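Kirden Creek After Rain: What the Colour of the Water Can Tell Us
Term project by Selorm Addo and Radoslava Charvát

Print this page | E-mail this page 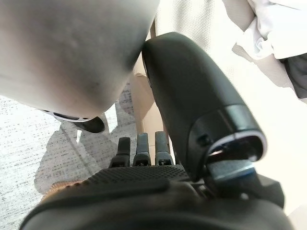

Why we picked the creek

Kirden Creek runs behind the Manton ovals and most people only notice it when it floods the bike path. We wanted to know how long the water stays cloudy after a decent rain, and whether the reeds planted at the bottom end make any difference. We got a bit obsessed with it!

What we did

We sampled at two spots, the stormwater outlet and the footbridge below the reeds, and read each jar with a turbidity tube. By November we had 167 readings in the notebook. Bukola Oyewole lent us her old rainfall records, which saved us weeks - her handwriting is tiny but very neat.

What we found

After any fall over 20 mm the outlet went the colour of milky tea, and it usually took two days to settle. The footbridge cleared faster nearly every time (we were thrilled when the first graph came out). Our muddiest morning was at the outlet, just after the road crew had been digging upstream, so we left that one off the averages and marked it in grey.

Problems

Two jars leaked in Radoslava's bag. We also missed most of the evening samples in the first month, so we can't say much about how the creek changes overnight. The reeds might not be the whole story either - the channel is wider at the footbridge and the water slows down there anyway. Next year we'd love to add a third spot above the reeds.

Comments (3) | Shares: 20
Back to top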